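I have been putting off sorting the desk supplies since we moved to Sirville, and last Wednesday I finally did it. It took most of the afternoon, which is longer than I planned, but I also stopped to test every pen I own.

The supplies had been living in 3 shoe boxes. One came from the old apartment, one came from my office job, and one I had never labeled. Mali Samuel told me years ago to tip everything out and handle each thing once, so I used the big table and worked through it a few pieces at a time. Small batches suit me. When I dump a whole box out at once I get tired of looking at it and put it all back.

My rule was simple. If I had used it in the past year, it stayed. If it was a duplicate, it went in the bag for the school. If I didn't know what it was, it got one day to prove itself.

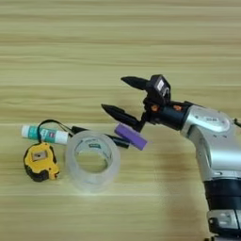 The black marker and a purple something, early sorting.

Markers were the easy part. I scribbled with each one on the back of an envelope and threw out anything that skipped. I kept the black ones because I label freezer bags and moving boxes with them, and I kept two reds. The highlighters were mostly dead. I had been carrying a pack of them from house to house and I don't even highlight things.

Paper clips took longer. I must have had 200 of them, in five different sizes, plus the rubber bands that had gone sticky and glued themselves to the clips. I threw the rubber bands out and put the clips in a jam jar with a lid.

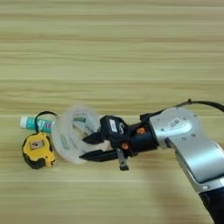 Same table, plenty of wood grain still showing.

I did buy one thing, a drawer tray from Flaleck with dividers that slide. It is a little shallow - the stapler only fits on its side - but the drawer closes. I had looked at the Rees one first, and it was too wide by the thickness of a pencil. Measure the inside of the drawer before you order, and measure it at the back too.
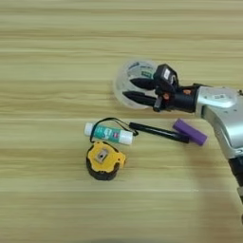
Glue is the supply I always think I'm out of, so I buy another and then find the old one behind the tape. From now on all the glue lives in one place and I check there before I go to the store. The stick with the teal-green label and white caps had a thin black cord draped over it, and cords are their own problem in this house. I put every loose one in a zip bag and wrote what it belongs to on the front, if I knew. The ones I couldn't match are in a second bag, and that bag goes out at the end of October if no one comes asking.

The shoe boxes are flattened and out with the recycling. Next is the drawer under the phone, which has the takeout menus in it and, I think, the spare key to the shed.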